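April 2023, Sterkdale

Third week of the manipulation project and I still don't buy it. The plan says 191 demonstrations by the end of term. We have 79, and I'd throw out a good part of mine if anyone let me. The idea is that we work the grippers by hand over the table, the recordings go to Kusbridge, and a model learns to do what we did. Or what we meant to do – the handout is vague on that.

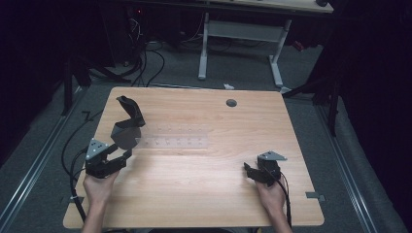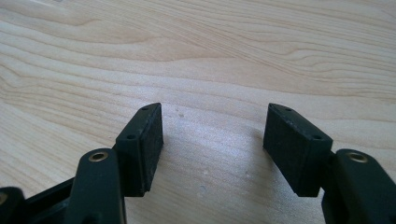
My wrists ache. Gisler, the team across the hall, is writing its motions in plain code and already has something that repeats. Ours has a name (Vaser) and a poster. I asked in class what happens if all of us have the same bad habits, and was told that more data evens it out. Does it? If I always come in too steep with my left hand, 40 more tries will only teach it to come in steep.

To be fair, I'm better than I was. I used to close both sides at once and shove things along. Now I wait. I can't tell if that's skill or boredom.

Report draft still not started. The grade is half report, so the robot could fail at everything in July and we'd pass, and I suspect the whole class has worked this out. Need to ask about the rejected runs – do they count toward the 191 or not? Also buy tape.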